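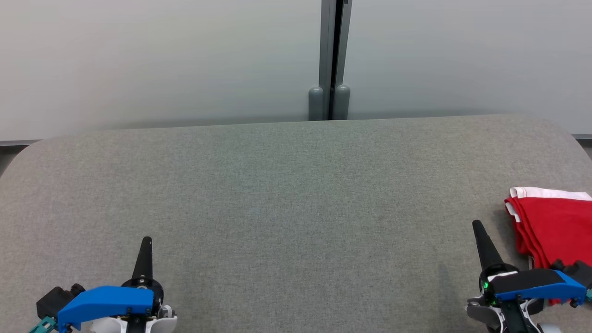 Padded folding surfaces, a short thread. I've been folding on fabric-covered tops for a while now and have opinions on cloth friction, corner radius and where to park the stack. Gray fabric, fine weave, rounded back corners, and a red cloth folded and set down near the right side: that is the layout I keep coming back to.

Friction first. On a bare laminate top, the bottom layer of a cotton cloth slides when you pull the top layer across. On a woven cover it stays. You stop needing a second hand to pin the near edge.

The penalty is dragging. If you like to square up a folded cloth by pushing it along the table, woven fabric will rumple the underside. Lift and place.

Padding: thin and firm. I tried 40 mm of soft foam once and every crease I pressed came back as a curve. I now use 10 mm of dense foam and can run the side of my hand down a fold and have it hold.

Cover color. Medium gray with a slight mottle hides lint without hiding the edge of the cloth. I had a white cover before this and could not find the corners of a white dish towel under evening light. Black shows everything you have ever washed.

Rounded corners are mostly an upholstery matter. A square corner needs a pleat, and the pleat is the first place the fabric wears through. A generous radius lets you ease the cover around with small tucks underneath. Staple the middle of each side first, corners last.

The drawback of a radius is that you lose your reference. I used to line up large pieces with the table corner. Now I use the straight part of the back edge and ignore the rest.

Fold sequence for a plain square cloth: in half, edges matched, press. In half again the other way, press. Turn it so the closed fold faces you. Stack with closed folds on the same side or the pile leans.

Ayane Kaneko asked about thirds. Thirds fit a narrow shelf better, but the first fold has to be judged by eye. I make a card template for anything I fold more than once a week.

Finished pieces go to the right, unfolded ones come from the left. I am right-handed. Anouk Koster runs hers the other way and loses no time that I could measure.

Cleaning: vacuum with the flat nozzle, along the weave. Spot clean with a damp cloth and let it dry fully before putting laundry on it. The Gundinex cover I bought came with 2 spare panels of fabric, one of which is now a patch on the underside.

Height matters more than any of this. Mine was too low for a year. Raise the top until your forearms are level when your palms are flat on it, then fold a full load before you fix the legs.

Next thread is fitted sheets. It will be longer.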